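March, folding cell, picking up after lunch

OK so Gemma merged the new grasp scorer into the Jenex planner branch last night and I have been living with it since 8 this morning. Short version: I like it! Long version follows, mostly so Dwayne doesn't have to ask me the same things twice when he's back from Clomdale.

The old scorer picked any edge point with decent depth contrast, and on T-shirts that meant it loved the sleeve hem and ignored everything else (Dwayne, I know, you warned me). The new one takes the cloth mask, finds the crease lines, and knocks down any candidate whose approach would cross one. I also finally split the config so left and right arms get their own approach heights. They had been sharing one value for ages, and I kept "fixing" one arm and breaking the other. Bad week for my notebook, that.

Blue shirt on the table, left sleeve over, planner paused so I could dump the candidate list:
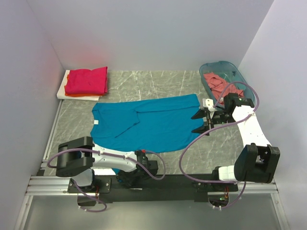
Why does the planner wait for a fresh mask before every grasp? The cloth mask goes stale as soon as either arm moves fabric, and a grasp point computed on the old outline can land on bare table.

The wait is where the time goes, though. I logged 800 ms per replan with the crease step on, and most of that is the crease finder running on the full-size picture. Sunita thinks we can crop to the mask bounding box first and get a good chunk back. I tried a quick hack of that before lunch and it crashed on an empty mask (my fault, no guard), so I backed it out. Will do it properly on a branch.

Other stuff I want to remember:

The white veins in the marble top still leak into the crease finder if the mask is sloppy at the border. I eroded the mask by 4 pixels and the false lines went away in the replay. Two looked too small and left stragglers. I haven't tried it on a pale shirt yet — that one worries me.

Wrist view and overhead view disagree about where the cloth edge is. I suspect the hand-eye calibration on our side, not Gemma's code. Ezekiel has the script from the Benavides setup and I'm going to beg for it.

Added an overlay to the replay viewer so wrist stills sit next to the planner state. Way nicer than flipping between two windows!

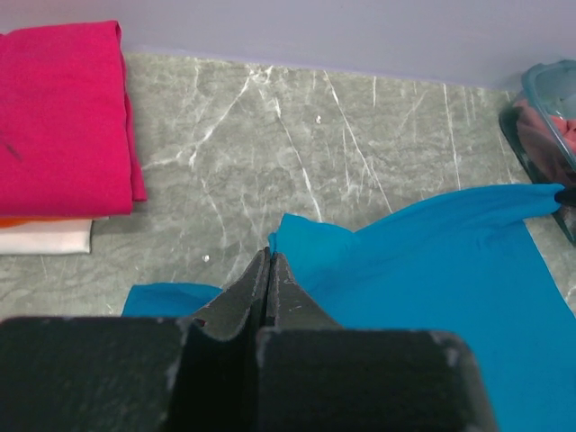 Wrist view, fingers together, blue cloth raised in a small peak just behind the tips.

Next: guard for the empty mask, crop branch, then rerun calibration with Ezekiel's script. Demetrius wants the planner logs in the Prosisari format before he'll look at the timing — fine, but somebody has to show me where the converter lives now.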